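Old desktop shuts off by itself in hot weather – dust? power supply?
posted by Thierry Langlois in Home Computers

Hi all. Have a desktop tower I got secondhand, Wanine brand, been fine all winter. Since August started it just goes off. No warning, no blue screen, click and it's dark. Usually in the afternoon, never before lunch. Sometimes it comes right back when I press the button, sometimes I have to wait 5 minutes.

Things I tried already: different outlet, different power cord, updated everything. It sits in a corner next to a bookcase, on carpet. Power supply is a Grinus, came with it, no idea how old. I mostly do spreadsheets and photos for the choir, nothing heavy. Don't want to buy a new machine if I can help it. Can I check this myself? I'm ok with a screwdriver but never worked on a computer before.

Ecaterina Gavrilă

Afternoon only + hot month + carpet = heat. Start there before you spend anything.

Shut down, pull the cord out of the wall, hold the power button in for a few seconds. Take the side panel off. On most towers it's two screws at the back and the panel slides backward.
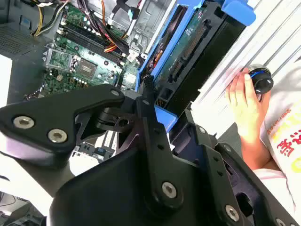
Dust is what you want to look for first. Bottom of the case, the front intake, and the fins under the processor fan, which is where it packs in like felt and you can't see it until you get a flashlight in at an angle. With the tower open like the one in the picture you can get at nearly all of it without removing a single part. Canned air, short bursts, can upright. Hold the fan blades still with a finger while you blow or they spin way too fast. Do it outside if you can, I did mine in the kitchen once and was wiping shelves for a week.

Then look at the fans with the power back on, panel still off, hands out. Every one should turn. If the processor fan is stopping and starting or makes a grinding noise, replace it, they're cheap.

Get it off the carpet too. A board or a low stool is fine. And pull it away form the bookcase a hand's width at the back.

Last thing, install some temperature monitor, any free one, and leave it running in the afternoon. If it climbs and climbs and then it dies you have your answer. If it stays low and still dies – power supply.

Elibariki Makokha

just buy a new power supply, they all go after a few years. had a Grinus one, junk

Akinyi Mwakyusa

Would not buy anything yet. Agree with Ecaterina mostly. One thing to add, if you clean it and temps are still high the paste between the processor and the cooler is probaly dried out. Small tube, a pea sized dab, wipe the old stuff off first with alcohol and a coffee filter. Took me 11 minutes the second time, first time was most of an evening.

DO NOT open the power supply box itself. It can hold a charge even when unplugged. If that's the bad part swap the whole thing, check the wattage on the label and get the same or higher.

Also is the tower on the same power strip as an AC or a space cooler? Mine was, and it went off every time the compressor kicked in. Had nothing to do with the computer.

Thierry Langlois

Thanks. Fan is not on the same strip, no AC here. Got the panel off tonight, front intake is basically a gray blanket. Getting canned air tomorrow and putting it up on a stool. Will post the temps.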